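The arm is the cheap part

By Madhu Mittal

2023-05-14

There is a spreadsheet at Umali that everyone in the building refers to as the wish list, though its file name is still "Final Budget v6". It has 347 rows. One of them is the robot.

Umali repairs and tests small electronics for people who would prefer not to buy new ones. It decided last year that the most boring jobs on the bench, the picking up, plugging in and putting away, could go to a machine. Siyabonga Ngcobo was handed the planning on the grounds that he had once bought a forklift. He asked two suppliers for quotes. Semitz sent a glossy binder and a man to carry it. Werkier sent a two-page PDF with a spelling mistake in the total.

Werkier got the job.

"The binder had a chapter on our journey," Ngcobo says. "I wanted to know if the bolts were included."

The bolts were not included. Neither were the brackets, the spare gripper fingers, the mat for the floor, the licence for the software that tells you your other licence has run out, or the training day. The training day was listed as optional, in the sense that a parachute is optional. By the time Ngcobo had gone through the fine print, the arm itself made up 55 per cent of the quote, and the rest was what you might call garnish.

Then there are cables. Cables get left out of the budget because every workplace believes it already has plenty, usually in a drawer. For a robot they are a different matter. A box sits where you put it and stays the shape it was when you bought it. A cable takes whatever shape it likes, wanders off past the gripper and comes back around the other side, and the only bit anybody cares about is the little plug on the end.

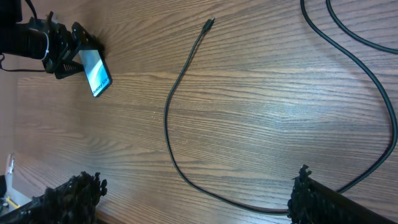 Hemant Joshi reckons any shop thinking of going down this road should take its floppiest, most annoying item to the demonstration and refuse to go home until the arm has had a go at it. Salespeople bring blocks, he says, and blocks have never let a salesperson down. He would also budget for fingers the way you budget for printer ink, and keep the receipts.

Umali took a version of that advice, a bit late. The second round of planning added a line for fingertips and their coverings, which wear and get swapped, and a line for time. Time turned out to be the hard one to get past the front office. You can capitalise a robot arm. It is much tougher to capitalise Arnel Policarpio spending six weeks laying a lead on a table, resetting it and laying it down again a slightly different way.

"I put it in as labour," Ngcobo says. "They asked what the labour was. I said cable. They said we'd already bought cable."

His compromise was to split the purchase. Stage one is a single arm on a single bench, with 100 hours of somebody's time written in as if it were a part, sitting between the mounting plate and the power supply. Stage two, in July, is a second arm, if the first has earned its corner. There's a contingency line as well, which was trimmed twice, then restored under the heading "Sundries", where it seems to be safe.

For anyone filling in a similar form, Ngcobo's own notes run to half a page. Ask what the quote leaves out and get the answer in writing. Price the bench, because a robot is fussier about its table than your staff are about theirs. Find out how long spare parts take to arrive, then find out again from a customer. Killgate, the firm that insures the workshop, wanted its own paperwork on the arm, and he suggests ringing your insurer before the truck is booked and not while it is reversing.

He has kept the Semitz binder. It's a good thick one, and for the moment it is under the short leg of the bench, a saving he has entered at row 212.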